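Refinishing a brown tabletop, part two: wear, cleaners and deciding when to stop

The first part covered taking the old wax off. I ended it by saying the surface was level and that I would leave it alone for the rest of the winter. It is January and I have not left it alone.

The table is a large rectangle with a smooth brown top. I bought it used from an office clearance outside Boston, and it has been a work surface for its whole life as far as I can tell. The finish came back well after the first round, but scuffs started to show again within a few weeks of normal use. They are faint. They only matter if you look across the top at a low angle, and I sit at a low angle to it every evening.

I sorted the marks into two kinds before doing anything. Smudges are residue sitting on the finish, and a damp cloth moves them. Scuffs are shallow abrasion in the finish itself, and a damp cloth makes them disappear for as long as the water is there. If a mark vanishes when wet and returns when dry, stop cleaning it. More cleaner will not help, and rubbing harder will change the sheen of the area around it.

I tried two cleaners. The first was Dilten, which is sold as a concentrate. I mixed it at the weaker ratio on the bottle and wiped along the length of the table with a folded cotton cloth, then went over it again with plain water. It takes off hand grease without trouble. It also leaves a slight haze if the second wipe is skipped, and I skipped it on the first pass.

The second was Stotance, a ready-mixed spray. It evaporates faster, so the working area has to be smaller. I did a section at a time and overlapped each one onto the last. It left less haze and had less effect on grease. For a top that gets light use I would pick Stotance. For mine I went back to Dilten.

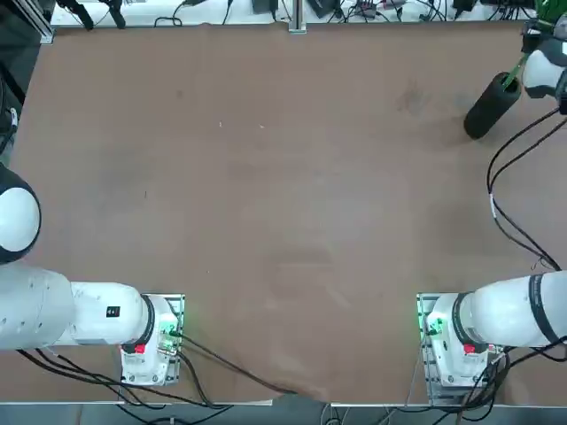 The two areas that still bother me are the darker worn patch toward one corner and the lighter section I wiped down near the middle of one long side. They need different treatment. The dark patch is wear, probably from years of someone resting things in the same place, and the color has gone deeper there than in the rest of the top. The lighter section is my own work. I cleaned it more often than its surroundings and now it reads as a separate tone.

The usual advice for the lighter section is to bring everything else up to match. I measured the gloss before committing to that. My meter is a cheap one and I don't trust its absolute readings, but it repeats well enough to compare one spot with another. The difference between the wiped section and the general surface was small, around 2 units at the 75-degree setting. I can see it. A visitor would not.

For the dark patch I considered abrasives. Halonen makes a line of finishing pads and I have a 3,000 grit one left over from the first round. I tested it on the underside, near the corner, with water and light pressure in straight strokes. It cut the sheen evenly and did nothing for the color, so the discoloration is below anything a pad should reach. Going further means going through the finish, and then the job becomes a full strip and recoat of the whole top. I am not doing that in January with the windows shut.

The current routine is as follows. Dry cloth at the end of the day. Diluted Dilten on Wednesday, then water, then a dry cloth in the same direction. No spot cleaning, as that is how the light section started. Anything with a hard base gets lifted and set down again instead of being slid across. Plants in particular tend to get pushed around by the pot, and grit under a pot will mark a smooth finish in one movement.

I priced the recoat anyway. Materials came to 319 dollars with a decent brush and enough finish for three coats, leaving out the respirator cartridges I would need to replace. That is more than the table cost. I will look at the patch again when the weather allows the windows to be open, and take new gloss readings from the same spots, which I have marked on the underside with pencil.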